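Clornska Word List – README

Contents
What this is
Where the words came from
Files
Columns
Spelling
Sound recordings
Notes from the second round
Known problems
Using the list
Contact

What this is

The Clornska Word List is a set of local words and sayings from the town of Bellton and the farms on the hill side of it. It covers weather, food, sheep, walls, tools, illness, children's games and rude names for neighbours. It does not try to be a dictionary. Words you would find in any English dictionary with the same meaning were left out, except where the local sound is very different.

The name comes from the word clornska, meaning the noise a gate makes when it is left to swing. Dilwyn Parry's aunt used it and we liked it.

The list is kept as plain text tables so that it can be opened in any spreadsheet program or read by eye.

Where the words came from

There are two main sources. The first is the Watkins notebooks, a run of school exercise books filled in by a Bellton postman during his rounds. They were handed to us in a biscuit tin by his family, who have agreed to the words being shared but not the remarks about customers. Those remarks have been removed. If you find one we missed, please tell us.

The second is talk. Seren Hopkin and Mabli Skyrme sat with people in their kitchens and at the Oltlow tea room and wrote down what they heard. Everyone was asked beforehand and could take back anything they had said. A few did, mostly under rude names.

Karla Escobedo typed up the notebooks. Valdemar Laxdal checked the typing against the pages and marked the readings he was unsure of.

Files

words.csv – the main table, one word to a row
sayings.csv – longer phrases, one to a row
sources.csv – a short code for each notebook or speaker
places.csv – farm and field names used in the other tables
changes.txt – what was altered and by whom
sound – a folder of recordings, named to match the word

Speakers are given by code only. The list that ties codes to names is kept on paper and is not part of this set.

Columns

word: the form we settled on, in small letters.

other_forms: any other spellings in the notebooks, with a semicolon between them.

meaning: a short meaning in everyday English. Where two speakers disagreed, both meanings are given and the source codes follow each.

topic: one of 9 topics. A word has one topic only. This was a nuisance for words like brannock, which is both a kind of oatcake and a flat stone on top of a wall. It went under food.

source: the code from sources.csv.

sure: yes, no or part. "Part" means the word is clear and the meaning is not.

last_heard: living, remembered or written. "Living" means a speaker used it without being asked for it. "Remembered" means they knew it from someone older. "Written" means we have it only from the notebooks.

note: anything else. Often empty.

Spelling

Watkins spelt as he heard and did not always hear the same way. We picked the form he used most. Where he used two forms equally we took the one that a new reader would be more likely to say correctly. The double l in some hill words is an ordinary English l, whatever a Welsh speaker may expect.

Marks over letters were dropped from the word column in the April version after they came out as question marks on somebody's laptop. They are kept in other_forms.

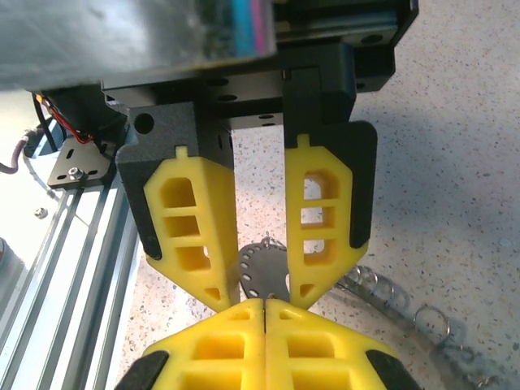 Bellton, Mon 8 July

Notes from the second round

The second round added words for floors, yards and cleaning, which the notebooks hardly touch. A postman seldom got past the door. Most came from two sisters who grew up on the same farm and who disagree on nearly all of them.

Swale, in the yard sense, is the shallow dip where water runs to the drain. One sister also uses it for the brush. Both are in the table.

Pethering is small, pointless tidying, the sort done when visitors are due. This is a living word. Mabli heard it twice in the tea room from a person who had never been asked about it.

Skelm was marked "no" in the sure column and is now "part". It is certainly said. It may mean the skin on cold porridge, or any thin layer, or ice only. More speakers would help.

Hob-lantern was taken out of words.csv. It is found in plenty of other places with the same meaning and should not have been there to begin with.

About 50 rows had the wrong topic after a sort was done on one column and not the others. These have been put right from the paper slips. If you took a copy before this version, please throw it away and take a new one.

Known problems

The weather topic is far too large compared with the rest. Watkins was outdoors for a living and wrote down every kind of drizzle. Do not take the size of a topic as a sign of how much people talk about it.

Nearly all the speakers are over retirement age. We have very little from anyone younger, and nothing from the new houses by the station.

Notebook 4 got wet at some point before it reached us. Its lower lines are hard to read, and most of its rows are marked "part" or "no".

Some field names in places.csv appear under more than one farm. Some of these are real, as there are several fields called Long Piece, and some are probably the same field after land changed hands. We have not sorted out which.

The sayings have no topic column. We tried adding one and gave up.

Sound recordings

The recordings are short, one word each, said twice. They were made in kitchens, so expect clocks, kettles and in one case a dog. Only words marked "living" were recorded. A missing file means the speaker did not want to be recorded, or that we have not been back yet.

Please do not cut the recordings together to make new sentences. The speakers agreed to single words being heard and nothing beyond that.

Using the list

You may copy the tables, print them and use them in teaching. Please say where they came from and give the version. If you change a meaning, say that you changed it. Please ask before using the recordings anywhere public.

The village school has used part of the games topic for a wall display, with the ruder rhymes left off. A shorter table without the rude names is available if you ask for it.

Contact

Corrections can be left in an envelope at the Oltlow tea room, marked Word List, or given to Dilwyn Parry in person. Give the word, what you think it means, and who you heard it from if they do not mind. Spellings are less important than the sound, so write it however you like.

New words are added when there are enough of them to be worth a new version. Dilwyn still has a carrier bag of slips to go through, mostly sheep.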